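Our libraries are lit like car parks

The branch library in Stumuddale had its lights replaced in July. The old tubes hummed and two of them had been dead for a long time, so I was glad when the ladders came out. Then I went in one evening to return a book and found I didn't want to stay. The reading corner, where I have spent a good part of my adult life, had become a place to hand something over and leave.

I don't want to be unfair to the people who did the work. The new lights use less power and they come on at once. Rochelle Park runs the branch and had to choose from a list with one kind of lamp on it. She asked for something softer over the armchairs and was told the whole building had to match. It does match. The toilets, the stairs, the children's shelves and the local history room are all under the same hard light, and it is far too much of it.

This has happened all over. The health centre has it, and so has the bus station at Turnstead. We used to complain that public buildings were dim, and somebody took the complaint to mean that more light is always better. A surgeon needs strong light. A man reading the paper at four in the afternoon needs a lamp near his shoulder and a bit of shade beyond it.

My neighbour Vidar Lie fitted shop lights for 20 years and disagrees with me. His view is that people moan for a month and then stop noticing, and that an even light is safer for anyone with poor sight. I take the second point seriously. Steps and doorways should be bright, and so should the desk where people fill in forms. But I don't think people stop noticing. I think they stop coming, or they come and don't sit down.

Compare the Bahrami, the café across the road. It has table lamps, none of them the same, and a big window. In winter it is full of people reading library books they could have read for nothing 100 yards away. They are paying for tea, but they are also paying for the lamps.

What I would ask for is small. Put warm lamps where people sit. Fit switches that work one corner at a time, so the staff can turn a bank off when the sun is out. Before ordering for a whole building, hang two or three sorts in one room and leave them up until the evenings get dark. Irina Sandu, who teaches the sewing class upstairs, has already brought a lamp from home — she says she can't match thread without it — and her end of the room is the one people drift towards.

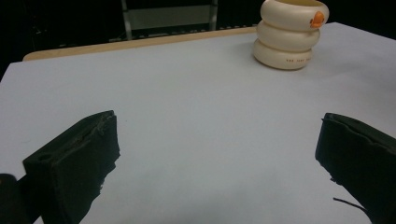
Brightness gets all the attention when lights are bought, and colour hardly any. Daylight shifts through the day and we are used to that, but a ceiling light stays the same from opening to closing, and it changes whatever is under it. White furniture shows it most. A matt white tabletop can take on a pale bluish grey from the lighting, and a room full of tables like that feels chilly even with the heating on. The council will be choosing lamps for the Skenar hall next, and I would like someone to carry a white table in there after dark and look at it before the order is signed.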